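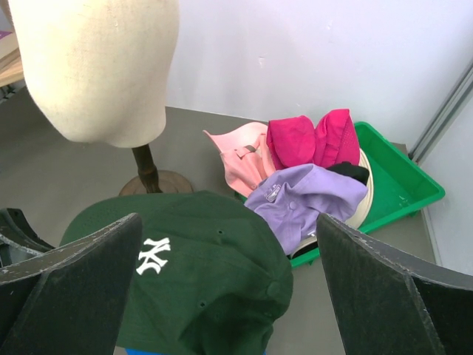
Can a two-arm cell for handling soft goods be built in a shared workshop?
It can, provided the cell is closed on three sides, the arms share one rail, and the setup can be checked by a single person before each session.

4. Building the cell

The cell was put together over the winter at Curngate, a members' workshop, and was running by May. The main builder was Nevzat Soylu, with help from other members on the wiring. We had a budget of 3000 dollars for everything except the arms, and spent 2570. Most of the money went on the rail, the wall panels and the power supply.

Both arms ride on a horizontal aluminum rail along the front edge of the tabletop. Our first plan, which we called Brestska, had each arm bolted to its own plate at the side. It was easy to build, but the arms had to be measured again every time someone moved a plate, and in a shared room that happened often. With one rail, the spacing between the bases is set once and clamped. The wall panels are plain and light, and the tabletop is gray, so that coloured fabric stands out from whatever is behind it.

Caps were chosen as the main test item. They are cheap, they crease differently each time they are dropped, and the brim and the crown behave like two separate materials when gripped. A mannequin head on a stand serves as the target. The tray is part of the workspace as well, and caps may be heaped in it or left in front of it at the start of a run.

Figure 2. Both arms in the cell, with the mannequin head and the pile of caps.

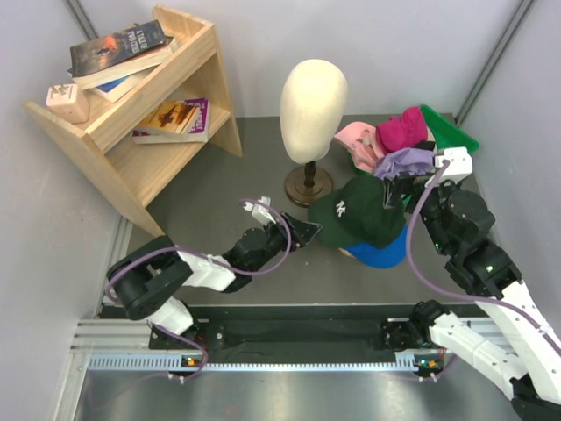

Control software was written in the workshop under the name Clavovitz. It runs on one desktop computer and logs both arms to the same clock. Before each session, the operator jogs both arms through a short check routine, then confirms that the cables have enough slack at full reach. Skipping the cable check cost us a connector early on.

We recorded 905 runs in this layout. Almost 30 had to be thrown out when the logging disk filled up overnight, and these are left out of the results in Section 5. Finger wear was noted at the end of each week but not corrected for. The parts list and the drawings for the rail clamps are in the Ekpo folder of the project archive.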